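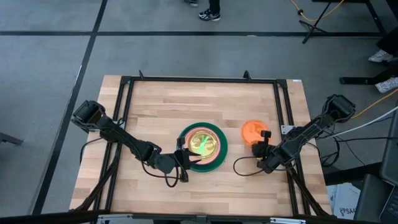
A small orange-rimmed dish set inside a round green plate.

The long soak

Dried beans are slow, cheap and unfashionable. A small cookery school in a former bank is filling its evening classes with them.

The beans go into water on Tuesday night. By the time the class arrives on Wednesday 24th September they have swollen to twice their size, and Oanh Lại tips the bowl so that everyone can see. Some of the skins have wrinkled. A few beans are still hard and flat, and she picks those out and puts them back in fresh water.

"Those are old," she says. "They might come round by tomorrow. They might not."

Lại has run Vunora, a cookery school on the first floor of an old bank building, since the spring of last year. She began with the usual programme of knife skills, bread and a curry night. The bean class was added in May to fill a gap in the timetable when a pastry teacher moved away. It cost £20 a head, it had no meat in it and the photograph on the poster was brown. It sold out in a week, and it has been on the timetable ever since.

She puts some of this down to money. A bag of dried borlotti beans makes several meals and the tinned sort makes one. But most of the people at the benches tonight are not short of cash, and when she asks them why they came, the answers are mostly to do with having tried it at home and got it wrong. One man boiled chickpeas for a whole Sunday and could still have fired them from a catapult. A woman near the window has a cupboard with kidney beans in it that she bought before her daughter was born. Her daughter is doing her driving test next month.

Age is the first thing Lại teaches. A dried bean keeps for years and is safe to eat for most of them, but it gets drier and slower, and past a certain point no amount of simmering will soften the middle. Supermarket packets carry a best-before date, which tells you little about when the crop came in. She buys from a wholesaler called Wimen, which prints the harvest year on the sack, and she will drive a fair way to collect it.

The second thing is salt. Many people were told by their mothers that salt in the water makes beans tough. Lại was told it too, and cooked them without for most of her twenties. Now she salts the soaking water, a level tablespoon to two litres, and rinses the beans before cooking. The skins come out softer and fewer of them burst. It is acid you have to watch – tomatoes, vinegar and lemon all go in once the beans are tender, and if they go in before that you can be waiting until midnight.

Then there is the question of hard boiling. Red kidney beans have a toxin in them that a gentle simmer will not destroy, so they are drained after soaking, covered with fresh water and boiled fast before the heat comes down. She repeats this several times in the evening, and tells the class not to put them straight into a slow cooker. Everything else can be cooked as lazily as you like. She wants to see a bubble now and then and no more.

Across town the same beans turn up at Honeo, a restaurant with 40 seats and a kitchen not much bigger than a garden shed. Wanting Cheng, the head chef, buys from the same wholesaler and puts one bean dish on the menu every night. In September it is white beans with leeks, fried sage and a lot of olive oil. She used to serve them as a side, and they came back half eaten. Once she made them a course of their own they stopped coming back.

Cheng cooks hers the afternoon before and leaves them in their liquid overnight. It is the step she would most like home cooks to copy. A bean that has cooled in its own broth is seasoned to the centre, and the broth itself thickens into something you can use in place of stock. She freezes what is left over in tubs and starts her soups with it. Her freezer also holds parmesan rinds and the green ends of leeks, and both go into the bean pot when there is room. 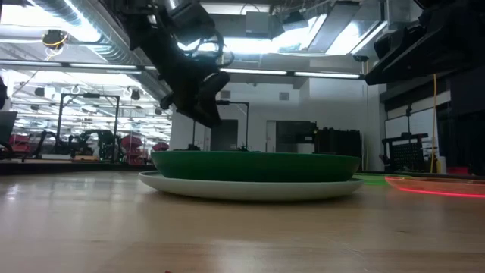 Beans are awkward to serve, and Cheng has changed her mind about it more than once. A deep bowl hides them under the liquid and they go on softening in the heat, while on a flat plate the broth runs off and leaves them looking dry. She has settled on something shallow with sloping sides, which holds a ladleful of broth and lets the oil sit on top. Underneath it goes a plate. A green dish on a white plate does the job well, with the plate just wide enough for its rim to show at either side, and there is somewhere to put a piece of bread down between mouthfuls. At home she does the same with whatever is in the cupboard.

Back at Vunora the pots have been on for an hour and the windows have steamed up. Lại goes round with a spoon. Her test is to take five beans from different parts of the pot and eat them all. If four are creamy and the fifth is chalky, the pot goes back on. People always stop too early, she says, and she blames the word "bite", which belongs to pasta.

While they wait she talks about what grows here. Most British-grown beans used to be sold abroad or fed to animals, and it has only lately become easy to find a local fava or a carlin pea in a shop. The flavour is stronger than she expected, closer to chestnut in the case of the carlins. She mashes split favas with garlic and cumin, and the class eats that on toast before the main pot is ready.

Not everyone is convinced. The man with the chickpeas, whose name is Higuchi, wants to know whether it would be quicker to buy a jar. It would, Lại tells him, and the jars are very good, and they cost several times as much. He writes this down. Later he has two helpings of the borlotti and asks what year they are.

The class ends with washing up, and then each person is given a paper bag of dried beans to take home, with the harvest year written on the front in biro and the soaking instructions on the back.

Oanh Lại's borlotti

Soak 500g of borlotti beans overnight in plenty of salted water. Drain and rinse. Cover with fresh water by a couple of inches, bring to the boil for ten minutes and skim. Add half an onion, a bay leaf, a whole head of garlic cut across the middle and a good pour of olive oil. Turn the heat right down and half cover. Start testing at 45 minutes. When five beans out of five are creamy, salt to taste and leave to stand for 20 minutes off the heat. Add a spoonful of red wine vinegar at the table.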